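Open day draws a crowd to Soltent's kitchen-table robotics lab

More people than the chairs could handle turned up at Soltent in March, when the robotics lab opened its doors for an afternoon of demonstrations, hands-on practice and a fair bit of cheering over tidied-up cookware.

The lab is teaching robots to do everyday household jobs, and it starts with people. Visitors watched staff work with a pair of hand-held grippers, one for each hand, putting away containers and setting things out on a table much as anyone would after tea. The movements are recorded, and the recordings become practice material for a robot arm with the same kind of fingers. The team has named its program Hallon, and it now has 2338 recorded sessions to its credit, 366 of them gathered since the start of the year.

"You feel clumsy for the first five minutes, then your hands just get it," said Mwangi Temba, who runs the program and spent most of the afternoon coaching beginners. "Kids are the quickest. They've got no habits to unlearn."

He wasn't exaggerating. One girl in a school jumper had the hang of the grippers before her dad had finished asking how to hold them, and she had to be talked into giving up her turn (twice!). Her dad's effort, a slow-motion battle with a plastic tub, got the biggest round of applause of the day. 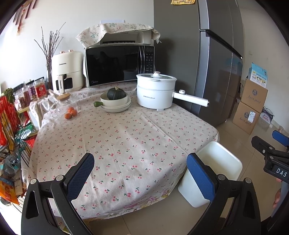 Temba told the visitors that home kitchens are where the program learns the most. A factory bench looks the same every morning, he said, but no two families keep their bowls in the same spot, and a robot that can only cope with bare counters won't be much help to anyone. Cloths wrinkle, fruit rolls, lids go missing. The recordings are meant to take in all of it, so the people doing them are asked to leave a kitchen the way they'd normally have it.

That went down very well with the crowd, several of whom offered their own kitchens on the spot, with warnings about the state of the bench.

After a break for lamingtons, it was the robot's turn. Ovine, the lab's two-armed machine, was wheeled out to show what it has picked up so far. It lifted a bowl, thought about it for what felt like an age, and set it down inside another one without so much as a clink. The whole room let out its breath at once. A second go with a lidded jar didn't come off, and the jar ended up on its side on the mat, but Ovine had another try and got there, to a cheer you could probably have heard from the car park.

Questions ran well past the advertised finish. People wanted to know whether the grippers were heavy (your wrists notice after a while, Temba said), whether Ovine could manage an egg (not yet, and they've been through a few cartons finding out), and when a machine like it might be helping an older person at home. On that last one Temba was careful. He said the lab would like to see a supervised trial in a real household but hasn't set a date, and he'd sooner take the time to get the grip right.

Ait Brahim, the design workshop next door, lent its front room for the afternoon and put on a small display of early gripper fingers, from stiff first attempts through to the softer padded versions. It was well worth a look, and visitors were welcome to squeeze the lot.

Soltent is planning two more open afternoons before the end of the year, and entry will again be free. Bookings for the practice table will be taken at the front desk, and children under 12 will need to bring an adult along.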